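The Green Table: A Gallery from Our Sorting Room at Judwood

We have been in the back room at Judwood since May, and people who only know us from the front counter keep asking what it looks like in there, so I finally promised to put up a gallery. I should warn you that it is a gallery of one so far (I am slow with these things, and I like to write more than I like to choose pictures), but the page is set up now and I'll be adding to it as I go along.
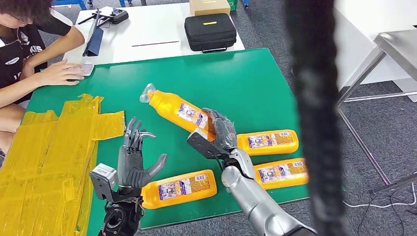
The room came to us with bare walls, a good floor and not much else, and nearly every stick of furniture in it has been moved at least 5 times. For a while we had a long narrow bench under the window, which was lovely to stand at in the morning and dreadful by two in the afternoon when the sun came straight in. Then we tried everything in the middle, and you had to walk sideways to get past. What we have settled on is two work surfaces close together, one green and one white, and I am very fond of the arrangement. The green one is where things get handled. The white one is where things wait.

A few notes to go with the picture, for those who like the small details as much as I do.

The bottles
Yellow plastic with whitish caps, and labels with blue printing on them. Yellow on green is such a cheerful combination that I would happily keep them out all year. They spend a good deal of their time lying on their sides, and I have come to think a bottle is better company that way – it shows you its label instead of its shoulders. One is up off the table, cap pointing away to the left, and the rest are lying down.

The tape
Overlapping strips of yellow see-through tape cover a big patch on the left side of the green top. I get asked about tape more than anything else, so let me say that I buy it from Hutell, 24 rolls to a carton, and that I have never once regretted having too much of it in the cupboard. If you are laying down strips of your own, overlap them generously and smooth each one from the middle outward with the side of your hand. Go slowly. A bubble you leave in the first strip will be there to greet you every single day afterward.

The white table
I do love a table where things wait! There is a black zippered case with a little yellow tag, a cardboard box, and a dark blue folder propped at an angle. The folder is the sort I always reach for, and I have bought the same kind for years from the stationery shop on Trịnh Street, where they still wrap your purchases in paper if you ask nicely. A little tag on a case is a habit I recommend to everybody, too. Ours began as scraps of ribbon and have become rather more respectable over time.

The chair side
Somebody in a black T-shirt and glasses is sitting at the far left corner, one forearm along the edge of the tape. It's the best seat in the room, if you ask me. You can reach both tables from there, and on a quiet afternoon you can hear the radio from the shop next door.

Still to come on this page: the shelves, which are Ukelex and go all the way up to the ceiling (300 centimeters, and yes, we own a proper ladder), and the wall of small drawers, of which there are 67, most of them labeled and a handful still a mystery to me. I'd also like to get the window in the early evening, when the light goes a soft orange over the carpet.

If you'd like to see the room for yourself, ring the bell at the side door and give us a minute to come through from the back.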